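**Paid participants wanted: robot teaching sessions, June**

Oromen is gathering examples for a learning system that sorts and packs produce. You guide two robot arms by hand controls, and each attempt is recorded. No experience needed – training takes 42 minutes.

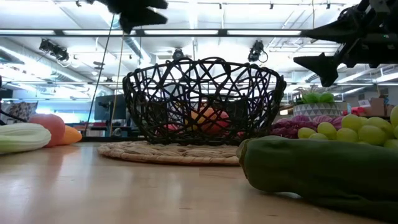
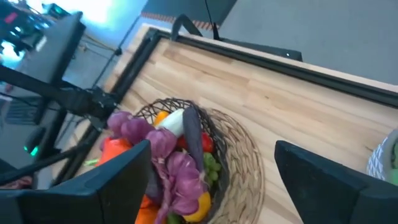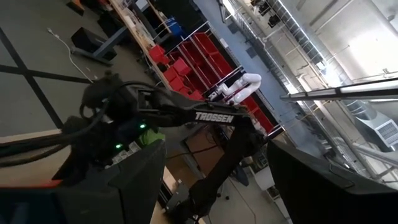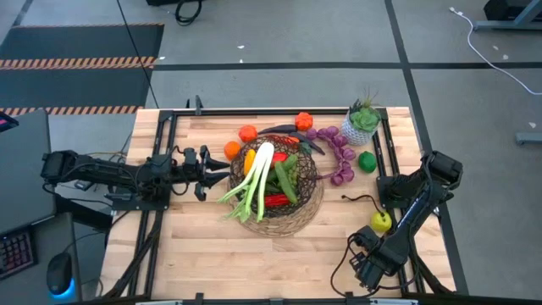 So-yul Jin took part last time and found the first hour slow, though by the second she had stopped thinking about the controls. She would have liked a longer break.

- 12 places, over 18s only
- Sessions last 135 minutes, break included
- Failed attempts are kept and paid the same

To apply, write to the Perketti desk at Oromen, quoting 1419.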